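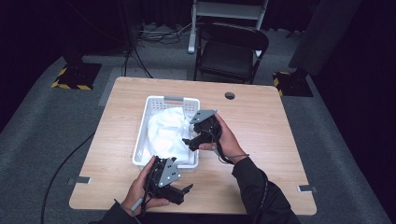
Trialling the Varkodeck hand-held gripper kit
Project report, Semester 2

Why we picked this kit

Our group wanted a way to record folding and unloading tasks without booking time on a robot arm, and the Varkodeck was the one kit on our shortlist that let you do the whole job with your own two hands. You hold a gripper in each one, do the chore, and the kit logs what the fingers did. We were hooked from the first try!

Setting up

The box took us 50 minutes to unpack and get talking to the laptop, and most of that was the Ziltov driver, which wanted an older version than the one in the manual. After that it behaved beautifully. Cable management is the weak spot. We ended up taping ours at the elbow, and a longer lead would be a very welcome change.

The task

We settled on laundry: reach into a plastic basket, get hold of a cloth and lift it clear. It sounds easy, but cloth is a great test – it bunches, it slides, and every grasp is a bit different. Across the semester we recorded 853 attempts and kept 633 after checking. The rest were mostly dropped for timing gaps between the left and right grippers. 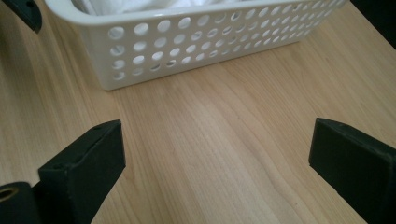 Figure 2. Gripper view with the fingers open, facing the basket.

What we liked

The fingers are chunky but surprisingly precise, and the colour from the gripper cameras was good enough that we never had to adjust it. Changing the fingers over is a two-minute job. We also loved how quickly new people picked it up – our slowest learner was comfortable within one lab session.

What could be better

Wrists get tired. After almost 456 attempts we started taking proper breaks, and our labelling improved straight away. The export tool also needs a progress bar.

Next steps

We'd like to repeat the task with a deeper basket and two cloths, and organise the files by grasp type before handing them on in May.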